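Handout 7: Teaching by showing (toaster station)
Notes for the second half of the course. Read before you come to lab!

Okay, so last time we talked about writing a motion out by hand, waypoint by waypoint, and you all saw how long that took. This week I want you to show the arm what to do instead. There are two ways we do it in this course. You can grab the arm and push it through the motion yourself (I'll call that hand guiding), or you can sit back and steer it with a controller, and that one is teleoperation. Both leave you with a recording, and the recording is what the robot learns from.

I like the toaster for this because it's fussy. The lever is small, it only travels one way, and the body is shiny enough to confuse a camera. Pick up a cup and you can be sloppy by a finger's width. Try that with a lever and you'll just scrape down the front.

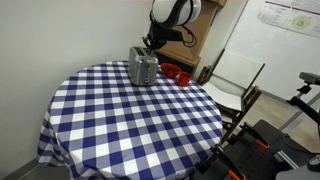 My first piece of advice is to slow down on the approach. New people rush in from the side, bump something, then spend the rest of the demo fixing it. Come in from above, stop, look, then go. Hsiu-ying Mok ran this lab before me and used to make everyone say "stop" out loud, and I still do it when I'm tired.

Before you record, set the station. Toaster toward the back, bowl and cup to its right, then leave them alone until your batch is done. We'll move things around on purpose later, in the March session.

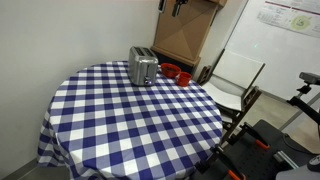 Fig. 2. Station layout: toaster, shallow bowl and cup on the checked cloth.

Now, what does the policy get to see? A lot of you will steer by looking straight at the table with your own two eyes, and then wonder why the trained arm seems lost. It doesn't have your eyes! It has its cameras. So keep the wrist view open while you drive, and if you can't tell from that view where the slots are, back off and come in at a better angle. 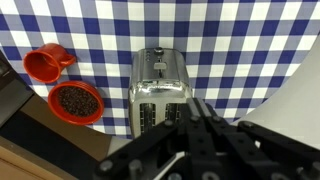 Fig. 3. Wrist view, with the gripper tip just in front of the right-hand slot.

Look at how much room the fingers take up in there. That's normal, you get used to it.

A few things about the recordings. The class set from last year had 910 demos, and after Chia-jung Lam and I went through them we kept 783. Most of the ones we threw out had a long pause in the middle where somebody was thinking. Pauses are poison -- the arm learns to pause too, and then it sits there forever. Think first, then hit record.

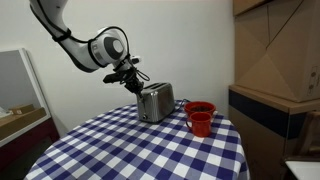 And please don't correct a bad demo by doing the last bit twice. Delete it and start over. I know it hurts when you were almost there.

For the write-up: 375 words, due 1st December, on one demo you kept and one you deleted. Send it to Pantelis Xenos, and put your station name in the subject line.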